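Demonstration teaching (robotics)

From Flilleck, the open handbook of workshop automation

Demonstration teaching is a way of giving a robot a task by having a person carry it out, with the movements recorded and later used to set the robot's own behaviour. It differs from conventional programming, in which each position is typed in or worked out on a drawing. The term covers several methods, among them leading the arm by hand, remote control, and the use of hand-held tools that stand in for the robot's hand.

Methods

In hand guiding, also called kinaesthetic teaching, the operator takes hold of the arm and moves it through the task. The motors are set so that they carry the weight of the arm but give little resistance. The joint angles are stored as the arm moves. The method needs little equipment, although a heavy arm is tiring to lead and the operator's body tends to get in the way of any fixed camera.

In remote control, or teleoperation, the operator works a second device and the robot follows. The device may be a joystick, a pair of tracked handles or a smaller copy of the arm. The recordings match the robot closely, as they were made on it. The main drawback is the lack of touch. Unless force is fed back to the hands, operators often press too hard or close the gripper too early.

In hand-held demonstration no robot is present. The person holds a gripper with a camera fixed to it and does the job directly. The camera's path through the room is worked out afterwards from the pictures, sometimes with the help of a motion sensor. The tool is easy to carry between rooms, and the same recordings can be used for different arms, provided the fingers and the camera are mounted in the same way.

Soft materials

Cloth is a common subject for demonstration because its shape is hard to describe in rules. A towel can fold, slide or bunch in a great many ways, and a written program must allow for each of them. Terry cloth adds a further difficulty — the loops of the pile can catch on a finger or hide the edge that has to be gripped.
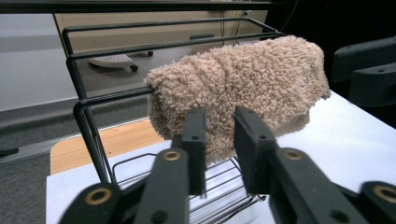 Kári Bundgaard objected that articles on the subject make too much of the cloth and too little of the rail. In his view a thin rod is the harder thing to teach, since a finger that comes in slightly low will push the whole rack along the table, and a learner shown only clean approaches has no idea what to do next. He recommended that each set of recordings include some deliberate poor starts, with the correction left in.

The opposite practice, in which every faulty attempt is thrown away, is still widespread. It gives tidy data but leaves the robot without examples of recovery.

Recording sessions

A session is normally divided into short episodes, each covering one attempt from start to finish. The starting position of the object is changed between episodes. At the Fokmont workshop, where Segundo Escobar wrote the session rules, an operator records 64 episodes before handing over, with a break after every 10. The workshop's first towel set, known as Millet, was closed in October and holds 817 episodes by 3 operators.

Operators are asked to move at an even pace and to keep the fingers in view of the camera. Long pauses are usually trimmed, as a robot trained on them may stop at the same points.

Limits

A demonstrated task seldom carries over unchanged to a new setting. Different lighting, a higher table or a thicker cloth may all require further recordings. Hand-held tools bring a problem of their own: a human wrist can reach angles that the arm cannot, and such episodes have to be found and removed before training. The Starley checking program does this by testing each recorded path against a model of the arm.

See also: Gripper; Motion recording; Teach pendant

Page last changed January 26, 2018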